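Brillitz Teaching Bench

Two-arm station for recording tasks by hand guiding or remote control

The Brillitz bench carries two arms on a shared table frame. An operator shows the task once or many times, and the controller stores joint positions, gripper opening and video against a single clock. Rincombe software is included for replay and trimming.

Teaching modes

Hand guiding: the operator holds the wrist and moves the arm directly. Suited to slow approaches and short reaches.
Remote control: a pair of Dradano hand controllers drives both arms from a seat away from the table. Suited to two-handed work - lifting with one arm while the other waits open. 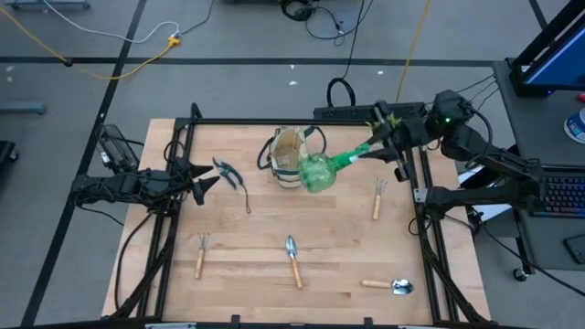 Garden tool task. Right arm holding the watering can, left gripper open beside the shears.

Object sets

Tasks are best taught with ordinary items of mixed shape. The garden set includes a canvas bag, pruning shears, a watering can and wooden-handled hand tools. Turned handles can roll when released, so open the gripper slowly and close to the surface. A low-level camera view is useful for judging the height of a handle above the wood.
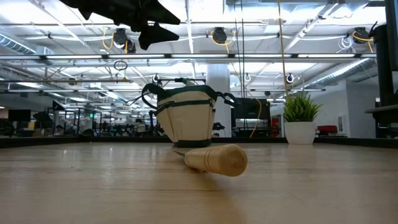

Specification

Arms: 2
Joints per arm, including gripper: 7
Recording rate: 200 samples per second
Longest single recording: 17 minutes
Frame: black metal
Table top: light wood

Options

Brunet foot pedal for start, stop and discard. Spare gripper fingers are supplied in pairs - state left or right arm when ordering.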